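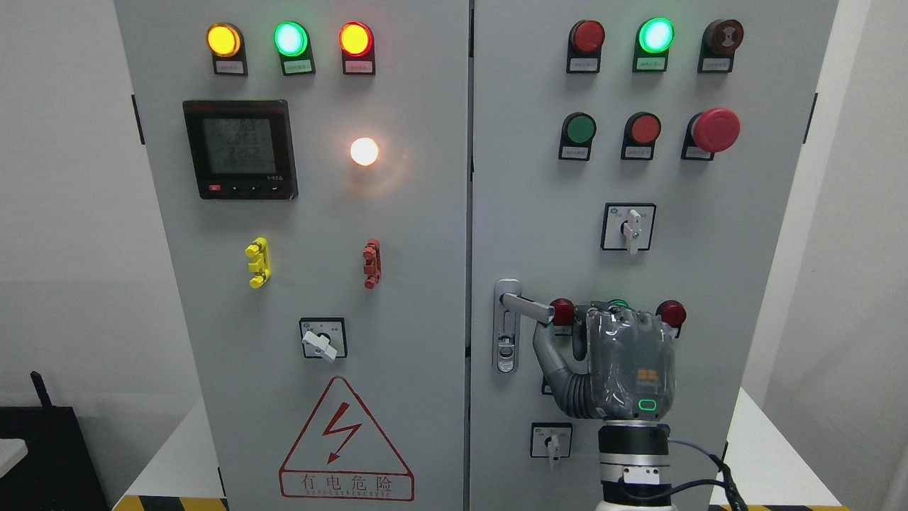 Robotic hand on the latch handle of an electrical cabinet door

Main page | Contents | Recent changes | Random article | Help

The Tekville latch fault was a recurring failure in the remote switchgear inspection program at the Tekville substation, in which a robotic hand did not let go of a cabinet door handle after being told to open. The fault occurred twice in September and led to changes in the way robots are permitted to handle doors on electrical equipment. It caused no injuries.

Background

The inspection program was set up by the utility contractor Painemal to reduce the time that workers spend near live cabinets. Robots supplied by Jikley were assigned to read meters, check indicator lamps, and open cabinet doors for internal inspection. The control software, known as Jella, treated each door as a fixed series of steps: approach, grip, turn, pull, and release. By the end of August the robots had completed 3,273 door cycles at the site.

Fault

In the first event, the hand closed on a lever handle and turned it normally, but the fingers stayed closed when the release step began. Jella recorded the step as complete and ordered the arm to withdraw. The arm pulled against the closed door until its force limit was reached, bending the lever. The second event, on a Saturday, followed the same course, except that the operator on duty stopped the arm before the handle was damaged.

Investigation

The inquiry was led by Emiliano Pereyra, a safety engineer at Painemal. It found that the release step was confirmed by the motor command alone -- the software did not check the measured position of the fingers. Protective film fitted over the hand had worked its way into a finger joint and held it in the bent position. Jikley had approved the film for use against dust, but the approval tests had been carried out on flat objects and did not include lever handles.

The report also raised a wider concern. On many cabinets the latch is mounted close to push buttons and rotary switches, and an arm that moves without having released the handle may strike them. An emergency stop button may be on the same door, where a stuck arm can make it harder for a worker to reach.

Changes

Jella was revised to require a finger position reading before any withdrawal. The force limit for door work was lowered, and the film was replaced by a fitted glove with open joints. Painemal also required an operator to watch every release by video. Door work resumed after two weeks of trials on a disconnected cabinet.

See also

Lockout procedures
Robot end effectors
Switchgear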